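3. Shelf Geometry and the Storage of Small Watering Cans

3.1 Background

Household storage studies tend to treat the stored object as a box. A jar, a folded towel or a stack of plates can be replaced by its bounding volume with little loss, and the usual measures of shelf fit (free height, free depth, overlap with neighbors) follow directly. Watering cans do not behave this way. The body is compact, but the spout and the handle extend well past it on opposite sides, so the bounding volume is mostly air. Mägi's earlier work on the Solleva inventory noted that cans were the item most often left beside a shelf that had enough floor area to hold them, and put this down to the spout. The inventory covered 200 households and recorded only whether an item was on or off its shelf, so the claim could not be tested there.

The present section considers one narrow case: a small can with a long spout, stored on the lower tier of an open slatted plant stand. Stands of this type are sold for pots. The space between the tiers is meant for foliage, and the slats are there to let water drain. Neither feature was designed with a can in mind.

3.2 Shelf and objects

The stand has two tiers of parallel slats in a light, honey-colored wood. One side is closed by a panel in the form of a picket fence, and a short rail with the same pointed pickets rises at the back of the lower tier. The front is open. The stand was placed on a dark brown surface with white veining, against a black wall covering with a pale leaf print. The strong contrast between the wood and both backgrounds was useful when reading slat positions from the pictures.

Plastic cans were preferred to metal ones, which scratched the slats in the pilot and made repeat placements hard to compare. All cans were stored empty. Figure 4 gives the reference placement for the green can. 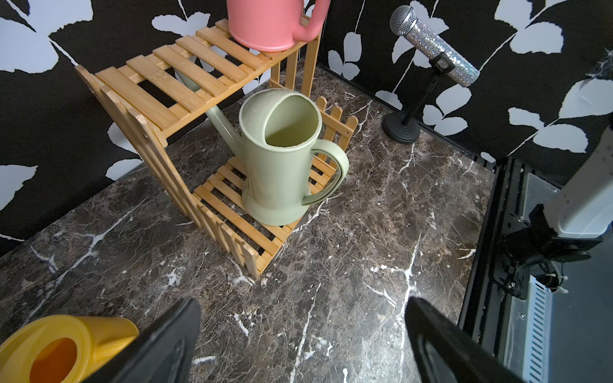

Figure 4. Green can on the lower tier, spout directed up and to the left behind the slats of the upper tier; handle to the right.

Two properties of this placement matter for what follows. First, the spout is the part that meets the upper tier. The body of the can stands upright on the lower slats and the loop handle projects to the side opposite the spout, but the spout runs diagonally upward and passes behind the upper slats. Second, the upper tier stays in use. A coral-pink can sits on top, and its storage is not affected by the spout below.

We call this a crossed placement: the object is assigned to one tier but part of it reaches the level of another. The term is borrowed from Kazlauskienė, who used it for umbrellas in hall stands. Crossed placements are normally scored as faults in shelf-fit indices, including the Lisus index, where any part of an object that leaves its assigned cell carries a fixed penalty. Under that rule the arrangement in Figure 4 scores worse than leaving the can on the floor – a result few users of the stand would accept.

3.3 Access from the front

Whether a crossed placement is a fault depends on how the object is taken out again. A can stored with its spout behind the upper slats cannot be lifted straight up. It has to be lowered or tilted until the spout clears, and then drawn forward. The open front of the stand makes this possible. A stand with pickets on the front would not.

The approach to the lower tier is therefore limited in height by the upper slats and in width by the fence panel, and the handle becomes the natural point of contact only if it faces away from the panel. With the handle turned toward the fence, the fingers have to pass between the pickets and the body of the can. In the pilot this orientation was given up after 40 placements. From the side the can remains easy to locate, as the body and the curved handle show through the gaps in the stand, although the upper slats hide part of its top.
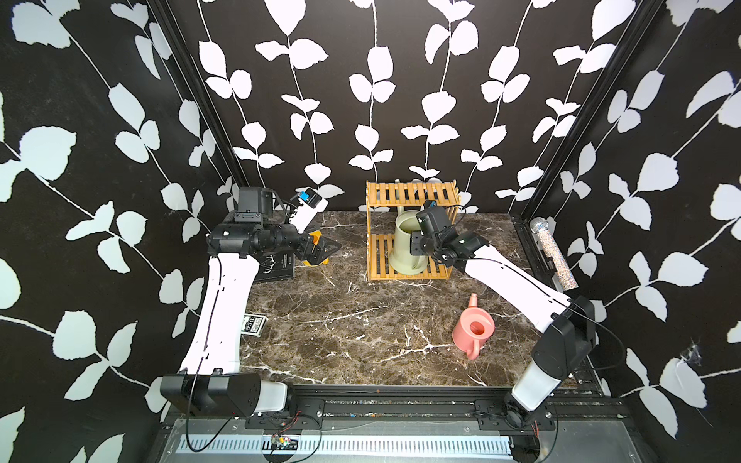

3.4 Scoring rule

We replace the fixed penalty with a term that depends on the removal path. Let a placement be free if the object can be withdrawn through an open side without moving any other object, and blocked otherwise. A crossed placement that is free carries no penalty. A crossed placement that is blocked keeps the full penalty of the Lisus index. Tilting is allowed. Turning the object about its vertical axis is also allowed, but is recorded separately – it was the step most often forgotten in the written instructions.

The rule leaves ordinary placements untouched, so scores for jars, pots and other compact items can be compared with those already published. Cans that stand on the floor next to the shelf are scored as unshelved, as before. Spouts that rest against a slat, as opposed to passing behind it, are treated in Section 4 together with the Urkia stands, whose upper tier is a solid board.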